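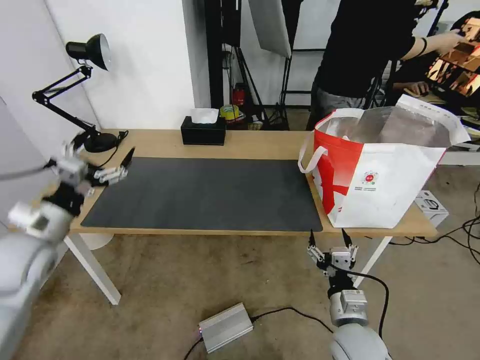
Ma belle-sœur m'a demandé au réveillon à quelle date un robot viderait son sac de courses. J'ai répondu « pas avant la galette ». Elle voulait une vraie réponse, donc voici un fil. Rangez vos attentes au frais. 1/13

D'où je parle : je suis les robots domestiques depuis assez longtemps pour avoir vu Clonis annoncer la fin de la vaisselle trois fois. Je fais toujours ma vaisselle. Eux aussi, je suppose. 2/13

Prenons le déballage des courses. Un gamin de quatre ans sait le faire, mal, mais il sait. Pour une machine c'est une horreur : le sac est mou, il s'affaisse, il brille dedans, et ce qu'on cherche est toujours sous autre chose. 3/13

Un sac isotherme, c'est pire. La doublure argentée renvoie la lumière dans tous les sens et les capteurs de profondeur détestent ça. Moi aussi je perds les petits-suisses au fond, remarquez. 4/13

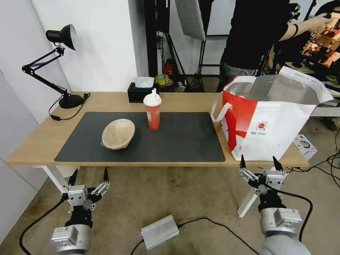
Une fois l'objet sur la table, ça se détend un peu. Un bol, c'est un bord qu'on pince. Un gobelet, c'est presque un cylindre. Les pinces à deux doigts se débrouillent bien avec ces choses-là, pourvu que personne n'ait posé le bol de travers. Or tout le monde pose les bols de travers. 5/13

Chez Gatum, ils publient leurs essais, ce qui est courageux. 600 prises d'objets de cuisine, 353 réussies du premier coup. Présenté en vidéo accélérée avec de la musique, c'est l'avenir. Présenté à ma belle-sœur, c'est une pile d'assiettes en moins. 6/13

Et une prise réussie, ça veut dire « l'objet a quitté la table ». Ça ne dit rien de l'endroit où il finit. J'ai eu des colocataires évalués selon le même barème. 7/13 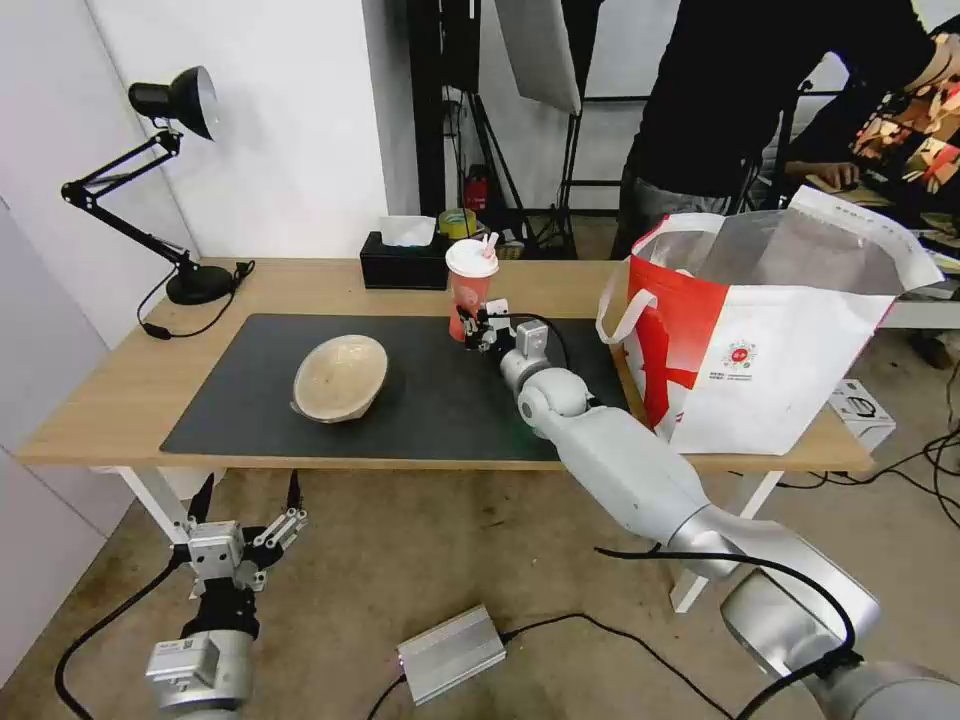
Le gobelet en carton mérite un message à lui seul. Trop mou, ça glisse. Trop fort, le couvercle saute et la limonade part en visite. Vous dosez ça sans y penser, en lisant vos mails. La machine, elle, doit deviner s'il est plein avant de serrer. 8/13

Main à plusieurs doigts ou pince toute bête ? Les ateliers ont tranché depuis longtemps, ils prennent la pince. À Plindmont, la ligne de conditionnement tourne avec des pinces et ça marche, parce que les 2000 boîtes de la journée sont identiques et arrivent dans le même sens. Essayez d'obtenir ça d'une famille. 9/13

La main, elle, fait rêver les salons. Beaucoup d'articulations, beaucoup de câbles, beaucoup de façons de tomber en panne. Je l'aime bien quand même. Le jour où elle saura ouvrir un sachet de gruyère râpé par la languette prévue, je m'incline (je n'y arrive pas moi-même). 10/13

Endale promet un modèle « toutes corvées » pour mars. J'ai lu la notice provisoire. Les corvées en question : saisir, déplacer, reposer. Sur surface plane, dégagée, bien éclairée. Chez moi, une surface qui répond à ces critères, on appelle ça un déménagement. 11/13

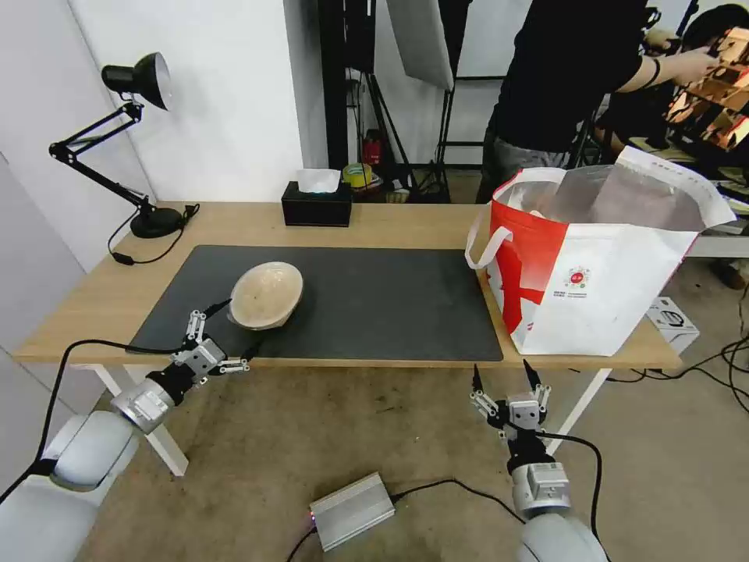 Un abonné me répond que je suis injuste, que sa mère ne peut plus se baisser ni porter un bol plein, et qu'une machine lente qui y arrive 73 fois sur cent lui changerait déjà ses journées. Il ajoute que le bol peut bien être de travers. 12/13

Bon. Il a raison et ça m'agace. Pour quelqu'un qui ne peut pas le faire du tout, lent et maladroit c'est déjà quelque chose, à condition que ce ne soit pas la soupe qui tombe dans les 27 qui restent. Je vais redemander à Gatum s'ils ont des essais avec du liquide dedans. Quant à ma belle-sœur, elle peut vider son sac. 13/13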